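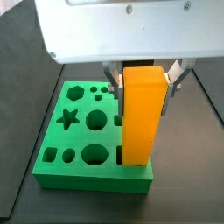 What is a shape sorter? A shape sorter is a toy made of a board or box with cut-out holes and a set of blocks, each shaped to pass through a matching hole.

Sorters are usually sold for children from the age of one. The Tiltmont type has a thick flat board – other makers, such as Loketti, use a box with a lid. Long prisms must be held upright and turned until their sides line up with the hole.
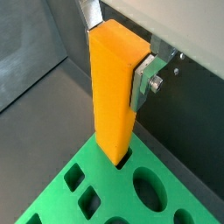
Orange square prism above a square hole in a green board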